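Ivombridge shared house: November walk-through, with my comments

I do this one twice a year, and this time I had Svenja Gasser along for the first half, so a few of the comments are hers. The sheet itself is the same as last spring's. I've ticked what's fine, marked what needs doing, and waffled on underneath where I felt like it. Items go in the order I walk them, which is ground floor first and the loft last.

1. Front door and porch
OK. The latch catches cleanly again after Svenja planed the edge. Mat lies flat. The porch light takes a second or two to come on, but it does come on.

2. Main room floor
Needs doing. There's a lifted board near the big table that I caught with my boot, and I'd rather fix it before somebody in socks finds it. Two screws and some filler should see it right. I've put a strip of tape over it for now (bright orange, you can't miss it).

3. Stairs
OK, with a grumble. I went up and down four times, holding the rail and then not holding it, and stood on the outer end of every tread. Nothing moves. The third one from the bottom squeaks like mad, same as ever, and Svenja says she likes it as it tells her who's home.
While I was at it I got underneath with a torch and looked at the treads from below. No cracks that I could find. Lots of cobwebs!

4. Ceiling lights and exposed ducts
OK. All the round lights in the main room work. I checked the joins on the white ducts as far as I could see from the stepladder and they look snug. The dust on top is another matter and I've added it to the spring list.

5. Doors and ways out
Part OK. Every door opens fully and shuts without a shove. The back way out had 9 flattened cartons leaning beside it, all from the Flima shelving, and those have gone to the recycling now. Please, please keep that spot clear — it's the one people would head for in a hurry.

6. Cleaning tools
Mostly OK, one change wanted. We've got a decent lot of brushes these days, and the long ones are by far the most used. My favourite is the bottle-brush sort with the long yellow handle, the thin white stem and the fluffy yellow sponge on the end. It's the one I'd reach for with a tall flask or a narrow vase.
What I check on a tool like that: give the tip a gentle tug to see that it's firmly on, run a thumb down the stem for bends or sharp bits, and have a sniff. If the sponge smells, bin it. Store them tip up so they can air, never face down in the bucket under the sink, where I found two of the old ones in a sorry state.

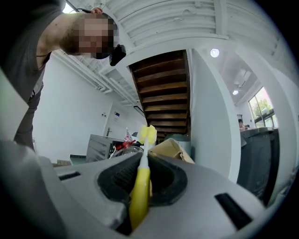 7. Cleaning products
Needs doing. Everything is on the high shelf, good, but one spray bottle had no label at all. I've poured it out and rinsed it. If you decant something, write on the bottle what it is. There's a marker on a string right there, put there by Ingeborg Wyss, and it still writes.

8. Windows
OK. All of them open and lock. The dark frames collect grit in the bottom channel, so I ran a damp cloth along them, and the one facing the trees had half a garden in it.

9. Kitchen
OK. Kettle cord is fine, toaster crumb tray emptied (ugh), fire blanket on its hook. The Steiner hot plate has a wobbly foot. It's steady enough with the foot screwed right in, but it works loose, so give it a twist when you wipe down.

10. Hot water
Needs doing. Too hot at the kitchen tap for my liking. I've asked the people at Domholm to come and turn it down, and they reckon it'll be roughly 125 dollars for the visit. Run the cold first until then.

11. Loft
OK. Hatch closes, ladder locks, no sign of mice. I didn't stay long, it was freezing up there.

Still open: items 2, 7 and 10. I'll do the floorboard myself, and I'll have another look at the bottles next time I'm in. If you spot anything I've missed, write it on the back of the sheet by the phone.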